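Workshop Tips: Fridge Door Practice for a Student Robotics Club

Posted in December by the Bondenholm club page editor

If your club has signed up for the household round of the Hegazy Cup, you have probably read the task sheet by now and thought, well, a refrigerator door, how hard can that be? We thought the same thing. My own students walked in on the first afternoon quite sure they'd have it finished before the pizza came, and they were still at it two months later (the pizza, I'm glad to say, arrived on time). So I've gathered up the tips we wish we'd had taped to the wall at the start. They come from our own practice room at Bondenholm, with a full-size humanoid, a two-door refrigerator and a great deal of patience, and I hope they save some of you an evening or two.

Start with the furniture

Before anyone opens a laptop, get the room right. Put the refrigerator where it's going to stay and leave it there for the season. Ours stands next to a white desk, close to a plain wall, and we put little pencil marks on the floor at the base so that we can tell if it has crept. And it does creep! A robot that pulls a bit too hard will walk a refrigerator across a wood floor a hair at a time, and you won't notice until your starting positions stop working and everybody is blaming the code.

Check that the feet of the fridge are level while you're down there. If it leans forward even slightly, the door wants to swing open on its own, and your students will think they've become geniuses. If it leans back, the door keeps closing on them. A folded piece of cardboard is fine for a week or so, but do set the feet properly when you have time.

Wipe the front down, too. Kitchen grease and fingerprints make for a slippery surface, and a used refrigerator brings plenty of both. Warm water, a drop of dish soap, a soft cloth, then a dry cloth along the grain if the finish is brushed metal. Skip anything gritty.

Teach the edge before the handle

Most people begin with the handle, because that's how people open a refrigerator. I'd suggest beginning with the edge of the door. Let the students hook the fingers into the gap between the door and the side of the cabinet and feel out (through the numbers, of course) how much pull it takes before the seal lets go. The fingers do the hooking and the thumb spreads out over the front of the door to steady things. 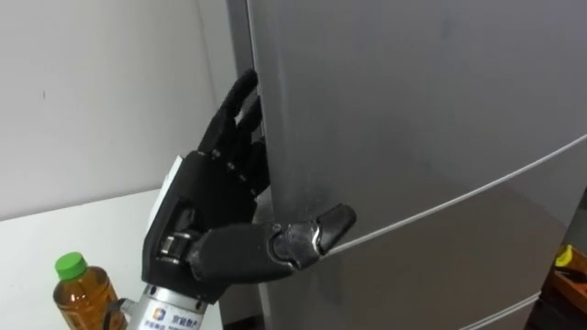 The seal is the part that surprises everybody. A magnetic gasket holds on tightly, then gives way all at once, and a controller that has been leaning harder and harder will suddenly have nothing to lean against. We had our team write the pull as a slow ramp with a quick back-off the moment the door moves, and they practiced with the seal in three states: as it came, dusted with a little cornstarch, and with a strip of painter's tape over one stretch of the magnet. You'll learn a lot from the tape. Peel it off the same day so it doesn't leave glue behind.

A homemade trick for the younger members is to have each of them open the door with one hand while holding a luggage scale hooked to the edge. They'll pull, they'll giggle, and then they'll have a number they believe in. It's much easier to talk about force limits after that.

Look after your fingers

Robot fingers, I mean, though please mind your own as well. The narrow gap at the side of a door is hard on small joints. After every practice we go over the hand with a soft paintbrush and a good lamp, looking for lint and for screws that have backed out. A dab of removable thread locker on the small ones is worth the trouble. Keep a muffin tin on the bench, one cup for each size of screw, and you'll stop losing them in the floorboards.

If your fingertips slip on a smooth door, try a thin layer of the rubbery shelf liner sold for kitchen drawers. Cut it a little smaller than the pad so it doesn't peel. One roll has lasted us longer than some of our batteries.

Cables, cables, cables

I could write a whole page about cables, and one day I may. A standing robot with a lot of external wiring needs somebody whose only job is to watch that wiring. We call this person the shepherd and we rotate the job every 28 minutes, which is how long our kitchen timer runs before it starts to sound tired.

Here's what the shepherd checks:

- Is anything lying under a foot, or where a foot is about to go?
- Does the wrist cable still have slack when the arm is all the way up?
- Is the line from the top running clear of the door's swing?
- Has anybody left a backpack in the way? (The answer is yes.)

Bundle the long runs with hook-and-loop strips, the reusable kind for garden plants if you can find them, and leave the last stretch near each joint unbundled so it can move. Zip ties are tempting, but you'll be cutting them off again by the end of the evening and somebody will nick a wire doing it. I've done it myself, and I'm supposed to be the careful one.

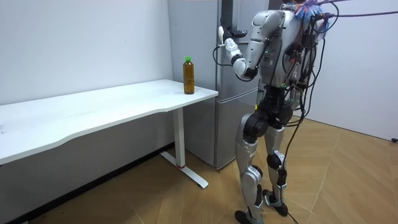

Arm up at the refrigerator, with plenty of cable for the shepherd to watch.

Choose where the feet go

Students love the arm and forget the legs. If the robot stands too close, the door has nowhere to swing and comes back against the body; too far, and the arm is stretched out straight with no strength left in it. Our answer was a long piece of brown wrapping paper laid out on the floor. The team traced around the feet every time an attempt went well, and after a few practices there was a nice dark cluster of outlines to aim for. They moved the paper out of the way for the real runs and worked from measurements taken off it.

A patterned floor is a help here as well. Planks laid in a herringbone give you a ready-made grid of sorts, and a student who has learned to say "left toe two planks forward" will be understood by the whole room. Just don't let the software team rely on it, as the competition hall will have a floor of its own.

Keep one thing on the table

We like to have one ordinary object standing on the desk beside the refrigerator during practice. A plastic bottle of tea does nicely. It's tall enough for a passing elbow to catch, it makes a satisfying thump if it goes over, and a capped bottle won't make a mess of the floor. Treat a tipped bottle as a failed attempt even if the door opened beautifully. The household round is scored on leaving the kitchen the way you found it, and tidy habits are best learned early.

Do screw the cap on tight before you start. I'll say no more about that.

Two doors, two problems

If your practice refrigerator has an upper and a lower compartment, use them both, and use them separately. The upper one puts the shoulder to work and the lower one asks the robot to reach down past its own view, with the hand covering up the very spot it's trying to see. Our team spent a whole month on the upper door and then assumed the lower one would take an afternoon. It took longer than the first!

What helped was giving the lower door its own notebook and its own pair of students. They started from scratch, wrote down every angle, and didn't borrow any settings from upstairs unless they could explain them. It's also good practice to try the lower door with the upper one closed and again with it standing open, since an open door changes the light quite a bit. White plastic interiors are bright, and a camera that has adjusted itself to the inside of the compartment may make a poor job of a dark hand against a silver panel. Fix your exposure by hand if your camera allows it, or hang a bedsheet over the nearest window and see if things settle down.
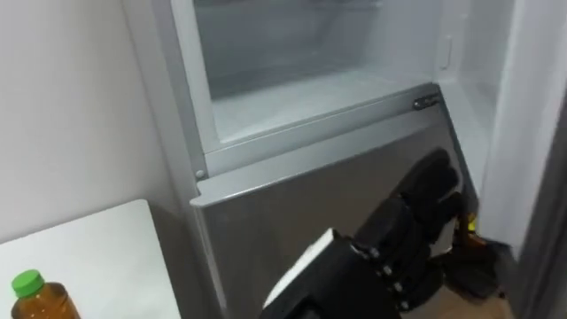 Write it all down, even the dull parts

Our log for this season has 826 attempts in it, and 306 of those are marked as a clean opening, with nothing bumped and no one grabbing for the stop button. That may not sound like much, but the clean ones are mostly bunched toward the end, and the students can see it when they flip through the pages. We use a plain paper notebook from Lulex with a pencil tied to it. A shared spreadsheet is tidier, I know, but a laptop gets closed and carried off, and the pencil stays put.

For each try, write down the door, the starting position, who was shepherd and one sentence about what happened. "Thumb slid" is a perfectly good sentence. So is "don't know." Let them write that one as often as they need to.

A word about the budget

Your club doesn't need a new refrigerator. We set aside 400 dollars for the whole kitchen corner, and a secondhand one with a sound door seal left us enough for shelf liner, tape, a lamp and snacks. Ask whether the hinges have been swapped to the other side, and open and close each door a dozen times before you load it up. The parts drawer at Wudemero Salvage is a fine place to hunt for spare gaskets if yours has gone stiff, and if it's only a little stiff, a hair dryer on low and a thin smear of petroleum jelly will often bring it around.

Next month I'll get to drawers and cupboard knobs, which our students have already been complaining about, so send along your own tricks if you have them.

Questions or tips to share? Use the contact form at the Bondenholm club desk.
Copyright Bondenholm Student Robotics Club. All rights reserved.
Back to top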